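Traver Two-Arm Bench Cell: Set-up and Operating Guide
Section 4. Safe working practice at the sorting bench 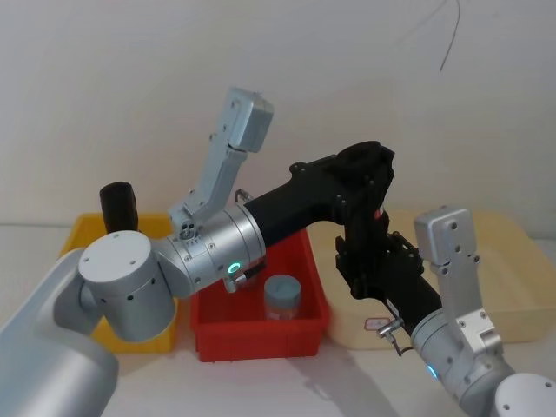
4.1 Who this section is for

Read this section before you load containers, teach positions or run a sorting job. It applies to operators, to people who set up jobs, and to anyone who has to reach over the bench while the cell is powered. Electrical work and work inside the arm housings are covered in Section 9 and may only be done by trained service staff.

This section was last revised on 17 September 2024. It replaces the sheet headed "Bench rules" that was supplied with earlier cells. Remove that sheet if it is still on the wall. Some of its limits were higher than the ones given here.

The guide does not replace your own risk assessment. A cell that has been assessed for sorting empty jars has not been assessed for sorting full ones, or for glass where only plastic was used before. Assess the job again when the items, the grippers, the containers or the position of the bench change.

4.2 Terms used

Work area: the tabletop and the space above it that either arm can reach.

Shared zone: the part of the work area that both arms can reach. It lies over the middle of the bench and includes the centre container in the standard layout.

Hold: the arms are powered and standing still, and may move again without warning.

Stop: the arms are standing still and drive power is off.

Reduced speed: the teaching speed set in the Poirier controller.

4.3 Before switching on

1. Check that the tabletop is clean and that nothing has been left on it except the containers and items for the job.

2. Check both grippers by eye. Look for loose screws, cracked jaw plates and anything caught between the jaws. Do not put your fingers between the jaws to test the grip.

3. Check each release pin at the wrist. The pin must be fully home. A pin that turns freely or stands out from its seat must be reported, and the arm must not be used.

4. Check cables over and behind the bench. A loose cable must not be able to fall into the work area or be caught by an arm at full reach. Follow each arm's path by eye up to its highest taught point, as well as its lowest.

5. Press the emergency stop on the bench and the one on the hand control in turn. Each must show as pressed on the controller screen. Release both.

6. Sign the start-of-shift sheet.

Note: Step 5 is done once per shift and again after any change of hand control. Hand controls look alike and it is easy to pick up the one for the next cell.

CAUTION: Do not hang notices, tools or cleaning cloths on the arms or on the brackets at the wrist. They change the outline of the arm, and the controller does not know they are there.

4.4 Placing the containers

The standard job uses three containers in a row along the back of the bench. Other layouts are allowed if they have been taught and saved under their own name.

1. Put the cell in Stop. Hold is not enough for this task.

2. Place the containers one at a time, starting with the one furthest from you.

3. Press down on each container and try to slide it. If it moves easily, fit the non-slip mat from the accessory box.

4. Check that nothing stands above the rim by more than the clearance height saved for that container. Tall items must be entered in the job as tall items, even when they are not going to be picked.

5. Stand glass items upright and leave enough room for the jaws on both sides. Lids must be closed.

6. Step back behind the floor line before you restore power.

Use containers of different colours where you can. It helps the operator as much as the vision system, and a wrong bin is spotted sooner. Labels should go on the front wall, below the rim, where they stay clear of the jaws. Take off old labels. Do not cover them with new ones, as thick layers lift at the corners and catch.

Wide, shallow trays need extra care. A tray that reaches beyond the taught area may be loaded only in the part the arm can reach, and the rest must be left clear. Mark the limit on the tray with tape.

CAUTION: Never use a damaged container. A split rim can hook on a jaw plate and the whole container may then be lifted with its contents.

4.5 Working with both arms in the shared zone

Most faults reported to Lovlow support on two-arm cells begin in the shared zone. The arms may work close together, but only under the following rules.

1. Give one arm priority in every job. The other arm waits outside the shared zone until the first has left it, unless the job is a taught handover or a joint lift.

2. Set the least distance between the arms to 88 mm. Measure from the widest part of each arm, with the gripper fitted. The brackets above the wrists count as part of the arm.

3. For a handover or joint lift, teach the approach and the retreat as separate moves. Do not let the controller work out the retreat by itself.

4. Run the new job at reduced speed with no items in the containers. Watch it through at least once from each end of the bench. From the front, one arm can hide the other.

5. Run it again at reduced speed with items in place.

6. Save the job, and only then allow normal speed.

If the arms come together and stop, do not drive them apart with the jog keys until you have looked at both wrists. A gripper may be under load. Follow the steps in 4.8.

Note: The least distance in step 2 applies to the standard grippers. With the long-reach Pruvetti grippers, use the figure on the data sheet packed with them if it is larger.

4.6 Status lights

Each wrist carries a ring light. The meaning of each colour is set in the controller and can be changed, so the colours on your cell may differ from those on the cell next to it. Keep a card with the colour list beside the controller and update it whenever the settings change.

The two arms need not show the same colour at the same time. Read each light on its own. One arm may be waiting while the other is ready to move.

Do not rely on a ring light as proof that it is safe to reach in. The only accepted proof is the Stop message on the controller screen together with your own lock on the power switch, if the task calls for one.

CAUTION: A light that is off does not mean the arm is off.

4.7 Reaching into the work area

Reaching in is allowed for three tasks: placing containers, taking out a dropped item, and wiping the tabletop. All other work needs the full lock-off in Section 9.

1. Press Stop and wait for the message on the screen.

2. Take the hand control with you. Another person must not be able to start the cell while you are at the bench.

3. Reach in from the side with the most room. Do not reach under a raised gripper, and do not lean on an arm.

4. Remove long scarves, lanyards and loose jewellery first. Tie back long hair.

5. When you have finished, check the tabletop, step behind the floor line and release Stop.

The floor line must be at least 900 mm from the front edge of the bench. Repaint or re-tape it when it becomes worn. Walkways behind the operator must be kept at least 700 mm wide, measured with the operator's stool pulled out.

For broken glass, use the tongs and pan. Empty the container completely, even if the break looks clean, and check the jaw pads for splinters before the next run. Change the pads if you are in doubt.

4.8 After an unplanned stop

1. Leave the arms where they are. Do not clear the fault message yet.

2. Write down the message, the name of the job and the step number.

3. Look for a held item. If a gripper is holding something, support the item or place a padded tray underneath before you open the jaws. Keep your hands away from the jaws and below the item only as long as needed.

4. Check both wrists, the release pins and the containers for damage or movement.

5. Clear the message and move one arm at a time at reduced speed. Move the upper arm first. If neither is clearly above the other, move the one without priority.

6. Return both arms to the rest position and run one cycle at reduced speed.

If the same fault comes back within a shift, take the cell out of use and tell the person in charge of it. Do not raise the force limit or shorten the distance setting to get the job through. Both settings are recorded, with the time of the change.

4.9 Records

Keep the following with the cell: start-of-shift sheets, the list of saved jobs with the date each was approved, the colour list for the ring lights, and the fault log. Start-of-shift sheets are kept for 17 months. The fault log is kept for as long as the cell is in use and goes with it if it is moved to another site.

The job list must be checked every April. Delete jobs that are no longer run. An old job taught with different containers will still start if it is selected, and the arms will go to the old positions.

Continue to Section 5, Teaching positions.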